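Deltarar Village Map, sheet 2: Woda and Awan

We've been looking forward to this one! The second sheet in the Deltarar walking series covers the hill villages between Woda and Awan, with every lane, well and threshing floor marked, and it folds down small enough for a coat pocket.

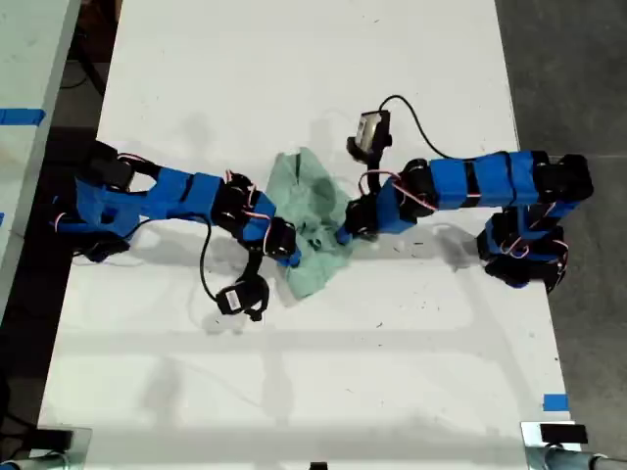
Place names are given in the local spelling first, with older forms in brackets. Ititz finally gets its upper and lower quarters shown separately, and the mule track over to Awan is back on the map after years of being left off. 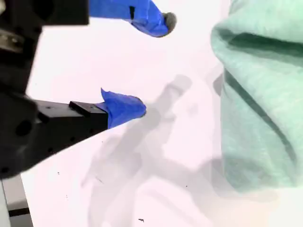
Saimi Lindqvist: I took it up from Woda in December and the contour lines were spot on. I'd have liked the springs in a darker blue.

Contours are every 50 metres, and the index on the back lists 95 hamlets and farmsteads, many of which we hadn't seen on any printed sheet before (the tiny ones east of Ititz are a joy to go looking for).

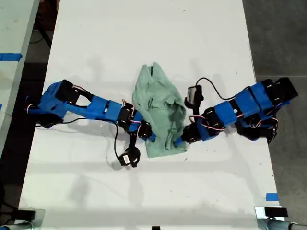

The paper is a good stout one and takes pencil well, so do scribble on it. First printing is 500 copies.

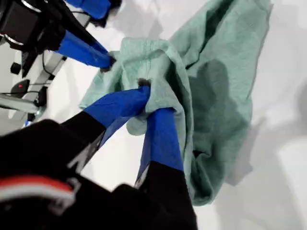

Also in the series

Sheet 1: Deltarar town and the river villages
Sheet 3: Awan to the coast (in preparation)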